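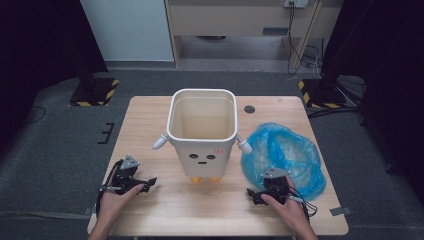

木桌上的白色小桶，正面印有一张简单的脸，旁边放着蓝色半透明塑料袋。

新闻稿
供即时发布

Kaswood 推出家庭收纳交换计划，首站设在 Bunness 社区中心

2021年3月27日，Bunness——家居用品零售商 Kaswood 今日宣布，正式开始“收纳交换”计划。住在 Bunness 和 Bangash 两个地区的居民，可以把家里不再使用的收纳用品带到指定的交换点，换取积分，然后用积分领取别人送来的收纳用品。参加本计划不需要付费，也不需要在 Kaswood 购买任何商品。

本公司在今年1月对两个地区的600户家庭进行了问卷调查。调查的题目是：家里有多少收纳用品，其中哪些在过去一年里没有使用过。结果显示，在参加调查的家庭中，每户平均有11件收纳用品处于闲置的状态。最常见的闲置用品是塑料盒，第二是布质的篮子，第三是儿童房间使用的小桶和小箱。很多家庭在回答中写道，孩子长大以后，这些用品还很完好，扔掉觉得可惜，送人又不知道送给谁。

根据以上的结果，本公司决定把交换计划分为两个阶段来进行。

第一阶段从今天开始，在 Bunness 社区中心一楼设立交换点。交换点每周开放两天，具体的时间张贴在社区中心的入口处，也可以在 Kaswood 各门店的服务台询问。第二阶段将在 Bangash 图书馆设立另外一个交换点，开放的日期将会另行通知。

交换的方法如下。居民把物品带到交换点，由工作人员检查物品的状况。没有裂缝、没有明显异味、盖子和把手齐全的物品，可以得到积分。小型物品得1分，中型和大型物品得2分。每户家庭最多可以累积40分，积分的有效期是十二个月。居民领取物品的时候，所需要的积分和交出同类物品时得到的积分相同。

请居民在带来物品以前先清洗干净，并且完全晾干。带有轮子的收纳柜、电动的垃圾桶、玻璃容器，目前不在接受的范围之内。装过油漆、农药或者其他化学品的容器，不论是否已经清洗，都不能接受。物品上面如果贴有写着姓名或者住址的标签，请在家里先撕下来。

对于不符合交换条件的塑料物品，居民可以选择带回家，也可以交给本公司处理。本公司已经和回收企业 Bastow 签订了合作协议。Bastow 每个月到交换点收取一次，按照材料进行分类以后再送去加工。这一部分的运输费用由 Kaswood 承担。

“我们公司销售收纳用品，所以有人会问，为什么要帮助顾客少买。”Kaswood 社区事务部在一份说明中表示，“我们的看法是，顾客需要的是一个整齐的家，买得合适比买得多更加重要。如果一个盒子在这一家没有用处，在另外一家正好放得下，我们希望它能够到那一家去。”

除了交换以外，交换点还提供免费的尺寸咨询。居民可以事先量好自己家里柜子的宽度、深度和高度，把数字写在纸上带来，工作人员会帮助寻找大小合适的物品。儿童用的物品放在单独的架子上，高度较低，方便家长带着孩子一起挑选。

本公司提醒各位居民，交换点内请佩戴口罩，并且遵守社区中心关于人数的规定。如果当天人数已满，请在入口处登记，工作人员会按照登记的顺序安排进入。

第一阶段结束以后，Kaswood 将会公布交换物品的总数，以及交给 Bastow 处理的塑料的重量。本公司也会根据居民的意见，对积分的方法进行调整。

关于 Kaswood
Kaswood 是一家家居用品零售商，主要销售收纳用品、厨房用品和清洁用品，在 Bunness 和 Bangash 均设有门店。

关于 Bastow
Bastow 从事家用塑料的收集、分类和加工。

媒体联络
Kaswood 社区事务部
如需采访交换点或者索取问卷调查的结果，请通过 Kaswood 门店服务台转达，社区事务部将在两个工作日之内回复。

（完）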